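Juvetti publishes house rules for kitchen robot trials

Juvetti has put its internal rules for robot arm work on kitchen tasks on its website, and other laboratories are free to copy them. The document has 16 pages and is now in version 3. It covers tabletop tests in which an arm handles dishes, food items and small kitchen equipment.

The rules were written by Oksana Pylypenko, who leads the test group in Rumham, together with Oanh Lâm from the engineering office Danko. They collected 44 reports of small incidents and near misses from their own work and from the partner laboratory in Vustham. In 33 of these reports no person was in danger, but the test result could not be used afterward.

"Most of our problems were very ordinary," says Pylypenko. "Two operators prepared the same table in two different ways, and later we compared the numbers as if it was the same test."

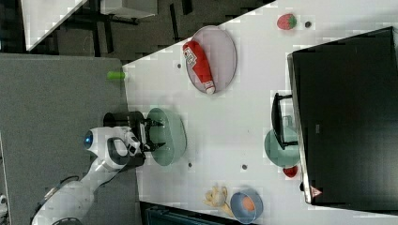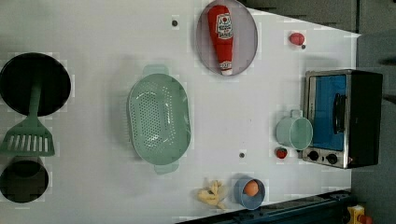
Kitchen items laid out on a white table, with a ketchup bottle lying on a plate in both views.

The first part of the document is about people. Before anyone puts a hand over the table, the arm must be stopped and the operator must say this aloud. The emergency stop has to be within reach of the operator during the whole session, and only one person may give commands to the arm. Visitors stay behind a line on the floor. Cables must not lie where a person walks or where the arm can pull them.

The second part is about the table itself. Each item gets an entry in a list with its name, material and weight, and damaged items are taken out of use. The start position of every item is written down before the first attempt. If something falls on the floor, the attempt is counted as failed, also when the arm has finished the task in another way. An operator who moves an item by hand during an attempt must note it in the log.

There is also a short section about words. A report may use "success" only if the rule for success was fixed before the session. Lâm says that this point took the longest to agree on, and that the Vustham group first wanted a softer text.

The rules do not replace national safety law or the manual of the robot maker, and the introduction repeats this two times. Comments can be sent to Juvetti until the end of October. The next version will include a chapter on work with liquids and with heat, which the present text leaves out.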